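Garage and shed storage tips: what's worth doing and what isn't

Every November the catalogues arrive, and every November somebody tells me that a matching set of tubs will change my life. I've been keeping a garage in order, more or less, for 16 years, and I'm yet to see a tub do any of the work. What follows is the advice I get sent most often, with my own opinion attached.

"Put everything in clear containers so you can see what you've got"

Half right. Clear plastic is fine for screws, picture hooks and the little bags of spare fittings that come with flat-pack furniture. For anything bigger you end up looking at a tangle through a scratched wall. I bought a Landine stacking set on the strength of a neighbour's recommendation and the lids bowed in the first hot summer. An opaque tub with a strip of masking tape and a legible label does the same job for less money. Write the label on the short end, the one that faces out.

"Hang it all on the wall"

People love a pegboard. I've got one, and the hooks come away with the tool every second time I reach for the pliers. If you must have one, buy the locking hooks or run a dab of hot glue behind each peg. Long-handled things are another matter. Rakes, brooms and the edging spade do belong on the wall, head up, on two plain nails each. 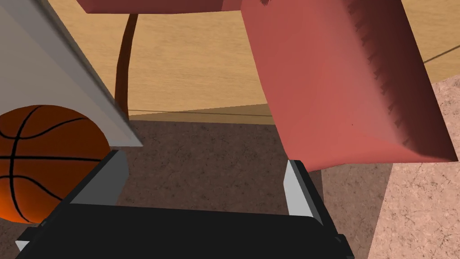

Then there's the colour-coding crowd. Glenys Hollis wrote to me to say she has a colour for every member of the family and a colour for each season, and that it all works beautifully. Maybe it does. I tried it with tape on the tub handles and by Friday I couldn't remember whether green meant camping or Christmas. Words are better. If small kids need to use the shelves, draw the thing on the label as well.

"A dehumidifier will sort out the musty smell"

It'll sort out your power bill first. Look for the cause before you spend anything. In my garage it was cardboard boxes pushed hard against an outside wall, soaking up whatever came through the brick. I moved them out a hand's width, put them up on timber battens and swapped the worst ones for tubs. A Norðdahl moisture absorber, the kind with crystals in it, went in the old wardrobe and filled up with water, so I suppose it did something. I wouldn't put one in the open and expect much — you may as well try to dry out the street.
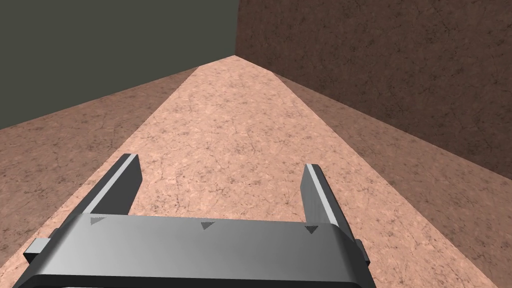
Corners are where good intentions go to sit for a decade. The usual advice is a corner unit, and I'm not convinced by any I've looked at. Zurken makes a revolving one that wastes most of the space it claims to save, and the fixed sort just gives you a deeper hole to lose things in. When you've got something broad to put somewhere, stand it along the straight run of wall and leave the corner for tall skinny stuff. Fishing rods and offcuts of moulding do well there, held back with an old bungee cord. Sweep the corner out before anything goes in, too. It won't get done afterwards.

"If you haven't used it in a year, throw it out"

Whoever came up with this has never owned a drain snake. I use mine every four years or so and I'm very glad of it. A better test is what it would cost to replace, and whether you could borrow one on a Sunday afternoon. Paint is the exception. Old tins with a rusty rim and a skin on top can go to the council drop-off, but jot down the colour name first.

"Oil your wooden shelves to protect them"

Only if you like oily boxes. I put Skindamwood finishing oil on one shelf and left the next one bare, and after two winters I can't pick between them except that the oiled one is stickier. Bare pine will do for a garage. Give it a rub with coarse sandpaper where you're likely to catch your sleeve, and check the brackets once a year with a proper screwdriver.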